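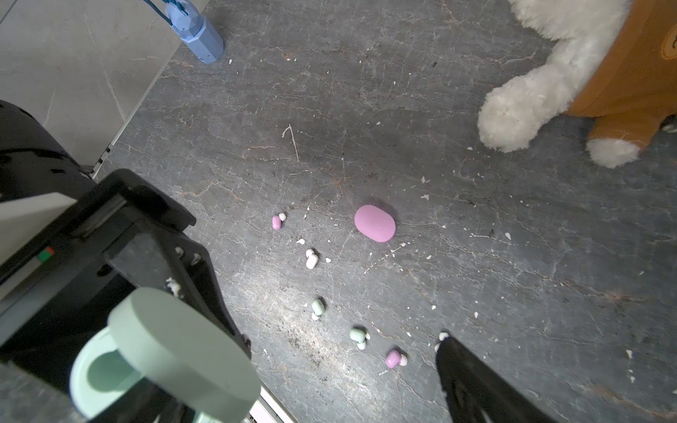

Page 2 of 5

Gripper comparison meeting, Hviid workshop
2025-07-09

1. Minutes of the June meeting were approved with one correction: the Oveveck fingers were tested first.

2. Earbud task. The Flallulell pads hold the case lids well but are slow on loose ear tips. Agreed to try narrower tips on both arms before ordering more.

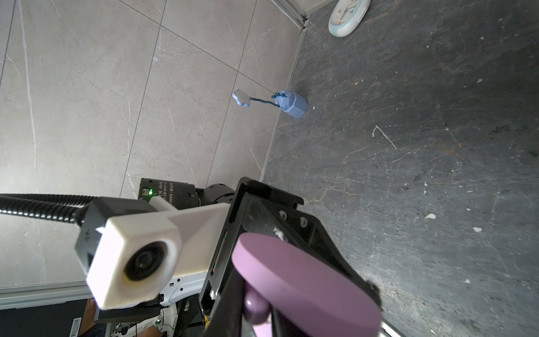

Minutes taken by the test group secretary

3. Wrist cameras. Focus is set too far out for small parts. To be reset on both sides. Log to be checked again at 534 grasps.
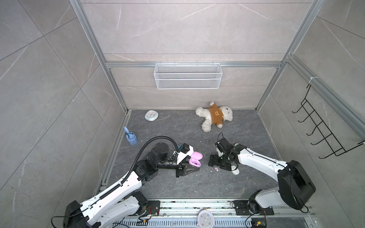

The new setting goes into the Ilden controller file, with the old one kept for three weeks.
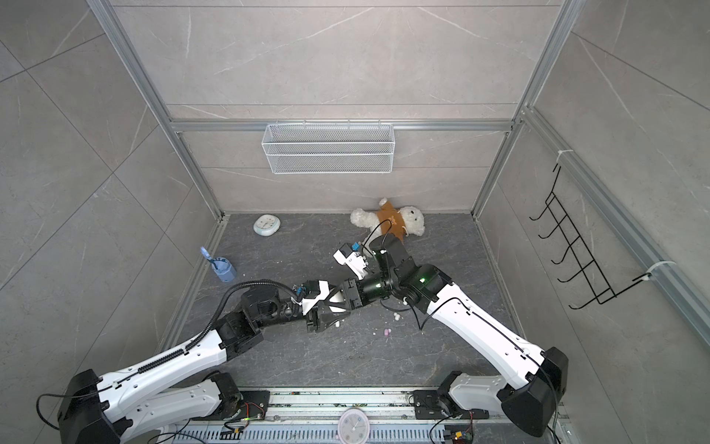
4. Controllers. Ilden stays on for the next round. Handovers at the center need a lower speed limit when the two grippers come this close together. The cable on the right arm passes over the bear's shirt and should be tied back. Action: arms team.

5. Next meeting in two weeks, same room.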